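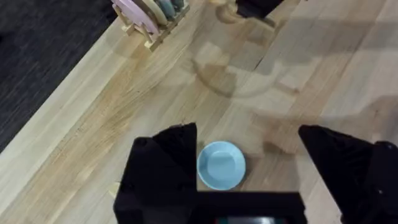
Plates in the wooden rack, near the table edge.

Sunday, savings model notebook

Back on the household savings calculator this morning, and I finally sorted out why the Riklow account was beating everything else. I'd been compounding its bonus rate monthly but the others yearly (my fault, wrong column!), so of course it looked brilliant. Fixed now. It's still ahead of Plastell, just by a lot less.

Next I added inflation as its own line, the way Indira asked. A $40 weekly deposit grows nicely on paper, then you take off the rising cost of groceries and power and the balance looks pretty flat after tax. Loïc reckons we should show both lines on one chart — I'd labour the point less and let people switch between them. Haven't decided.

Hauwa also spotted that the bonus rate drops away if you make 2 withdrawals in a month, and my sheet ignored that completely. I've put in a flag for it, but it's ugly and I need to redo it before Narayanan goes through the formulas.

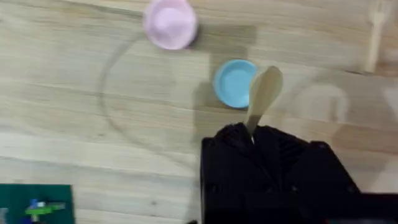
Should the emergency fund go in the same account as the long-term savings?
Keep it separate if the account pays a bonus rate, so a sudden car repair doesn't cost you that month's interest on the lot.

Still to do: check the tax brackets, rename the January tab, ask Gudrun for her 3 test budgets.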